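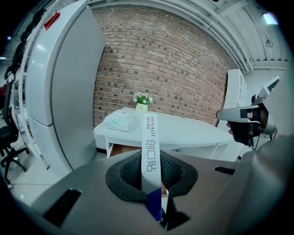

dottonline
Posted May 14, 2018
Our site is changing how the packing cell gets set up and I'd like to hear from people who have been through it. Until January the programmer from Riedl came in and taught every pick by hand on the pendant. Now two of us from the line do the motions ourselves with hand-held grippers, the kind with a black handle you close your fingers around, and the arm is supposed to learn from those. We practice at a white table against a brick wall, with a potted plant on it, well away from the conveyor. The target is 300 takes per product before anything goes on the floor. My job title is still packer. Has anybody had their title or pay grade looked at after a change like this?

palletjack_mo
We went through it at Unico two years back. Title stayed the same for most people. Two got moved up to cell operator, and they only got it because they asked in writing. Get the task list on paper now, before it turns into "part of the job."

rk_maint
I'd be careful calling it a new job. You're picking things up and putting them down, same as before. The skilled part is still keeping the cell running, and that lands on maintenance.

dottonline
It isn't the same as before. On the line I never had to think about how I close my hand. With the grippers I have to go slower and do it the same way each time, and a bad take gets thrown out. My forearms feel it by lunch.

palletjack_mo
Agree with dottonline. rk, you'd want it graded if they added it to your sheet.

rk_maint
They did add something to my sheet. I'm the one who gets called when the arm drops a carton, and I had no say in how it was taught. I'm not against paying packers more. I'm saying the money usually goes to one group and the calls go to the other. 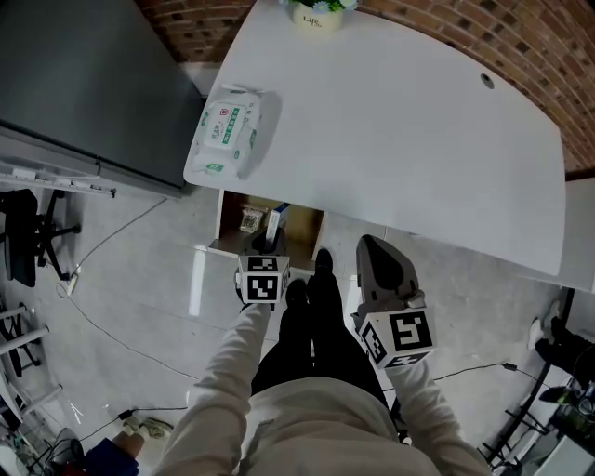
shiftlead_b
How long do you keep people on the grippers before they swap out?
We do 30 minutes on and then back to regular work, and the swap goes on the rota so it doesn't depend on who is asking.

dottonline
Thanks, that's useful. We have no limit written down. Armindo Cunha runs our shift and he's reasonable, so I'll take the 30 minutes to him.

hultus_nights
Different view from the Hultus night shift. We recorded 1,506 takes last winter and the cell now does the small cartons by itself. Three packers went to returns. Nobody was let go, but returns is on days only, so they lost the night premium. Ask about that first. The title matters less than which shift you end up on.

rk_maint
That part I agree with completely.

palletjack_mo
Did they get any notice, hultus?

hultus_nights
Four weeks. Tharushi Ekanayake, our rep, got the premium paid for another three months after the move — it wasn't offered, she had to push for it. There's still an argument going over whether new hires get trained on small cartons at all. I think they should. When the cell is down we pack by hand, and the newer people are slow at it.

dottonline
We're all on nights here too, so that worries me more than the title. I'll ask for the task list and the shift question in the same letter and post what comes back.

shiftlead_b
Put the forearm thing in the letter as well, with the dates it bothered you.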